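Resham demonstration collection, weekly meeting
Minutes, Friday, 10:00 a.m.
Present: collection, training and hardware leads; two operators. Kolix joined by phone until item 3.

1. Minutes of the previous meeting
Approved with one correction. The gripper calibration interval under item 4 should read 90 episodes.

2. Status of the kitchen set
The kitchen task set stands at 1284 accepted episodes. Another 131 are held for review, most of them for missing or duplicate language labels. Training asked that held episodes stay out of the Fuvia export until the labels are fixed. Agreed.

Coverage across tasks is uneven. Pot and lid tasks are well represented. Sink tasks are short, in particular picking a single item out of a pile. Training reported that the current policy closes the gripper between two objects when they touch, and asked for more starts with the toys clustered in the basin. Operators noted that these episodes take longer to reset and that the daily target should reflect this. The target for sink days will be reduced; collection to propose a number.

Layout B was reviewed. It has the lidded pot on the butcher-block counter, the purple, yellow and orange pieces together in the sink, the green ball in the metal pot on the stovetop, and the orange towel over the rod. Training accepted it as a starting state for both sink and stove tasks.

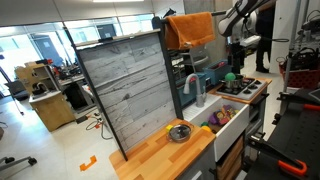 3. Scene variation
Kolix asked whether the towel should be moved between sessions. Training prefers that background items change only at the start of a new block, with the change entered in the log. Adopted. Object positions on the counter will continue to be changed after every episode.

Varying the lighting was raised again and deferred to December.

4. Labels
Operators have been using "pot" and "pan" for the same object. The object list will be the only source of names from now on. Free-text notes remain allowed in the comment field and will not be exported.

Failed attempts: keep them if the arm reaches the object, and mark them as failed. Discard if the episode ends before contact. The old rule, under which all failures were discarded, is withdrawn. It does not apply backward; 339 discarded episodes stay out.

5. Hardware
Raptis has quoted for replacement gripper pads. Hardware to order two sets. Cable runs on the floor to be checked before each session and entered on the start sheet.

Time stamps from the wrist camera drifted in one long session. Cause not found. Until it is, sessions will be restarted at the midday break.

6. Actions
Collection: propose sink-day target; draft starting states for layout C.
Training: send object list to operators; rerun the export check on held episodes.
Hardware: order pads; report on time stamp drift.

Next meeting Friday, same time. Meeting closed at 10:50 a.m.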